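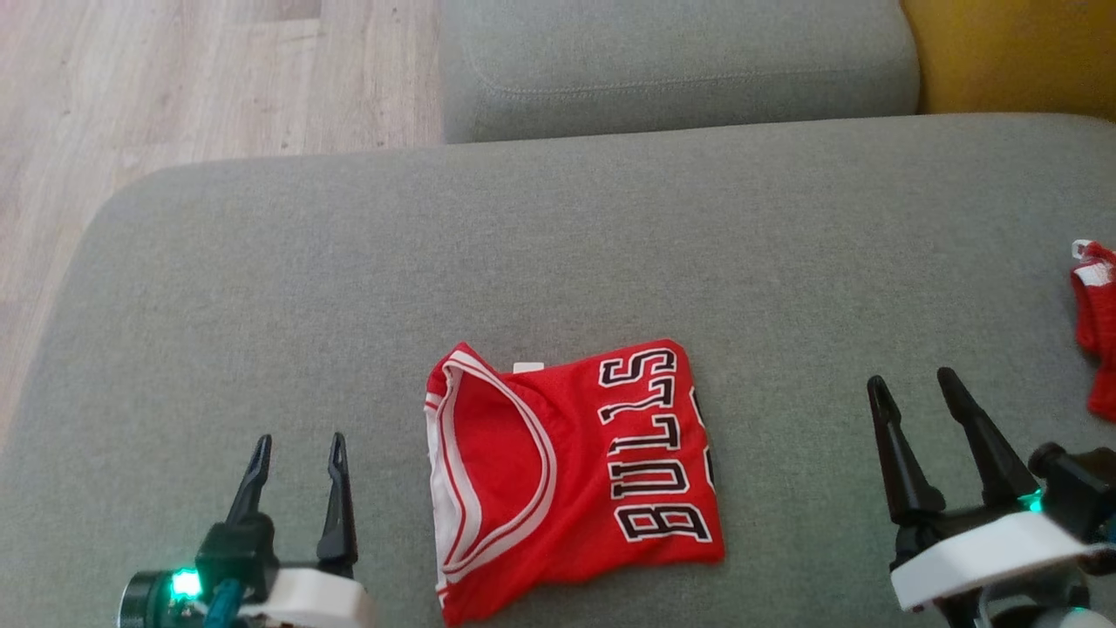
Our module asked us to study one everyday chore in depth, and we chose folding clothes on a sofa! We used the lounge of the Lurby flat, which has a big grey sectional with mustard-yellow back cushions.

The first question was surface. We loved how well the woven seat held a garment still - the wooden floor let everything slide about. A flat fold took us about 60 seconds at first, and we enjoyed getting quicker. 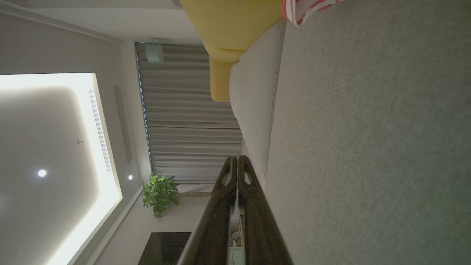 Light mattered more than we had guessed, so we kept the ceiling lights on for all 82 folds. Red sportswear was our favourite thing to work with, as the striped trim gives you an edge to line up.

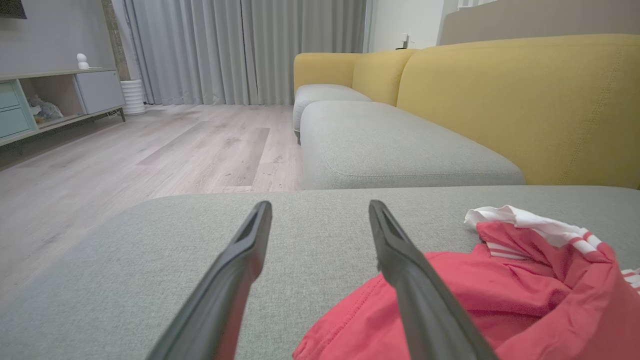

Figure 3. Red garment with striped trim, unfolded on the seat, Lurby lounge.

Next we want to try towels, and then fitted sheets!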